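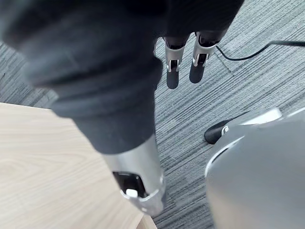
Hi Lamai, second check-in on the Drolside expansion, and it's a happier one than October's. We've got 4 of the new quests playable start to finish, and the voice lines for the Kornska chapter are all in (2749 of them, and yes, my ears hurt). The armor pass is where I've been living lately. I've been staring at the way a dark gray sleeve bunches into folds up high and then narrows down to a silver metal cuff, and that's pretty much the look I want on the Sivatari guards -- soft cloth, hard wrist, no big shoulder plates. Takumi Minami has two versions in the engine already and they look great!

Now the less fun bit. The save bug in the harbor level is still with us, and it ate nearly 3 weeks. Load a game while the ferry's moving and you fall straight through the deck. Takumi thinks it's the same thing that broke the elevators, so he's on that first.

Money's fine. We're a little under on music and a little over on testing, and I'd like to move the difference across if you're okay with it. Next build goes to Saengthong for testing as soon as the ferry holds still.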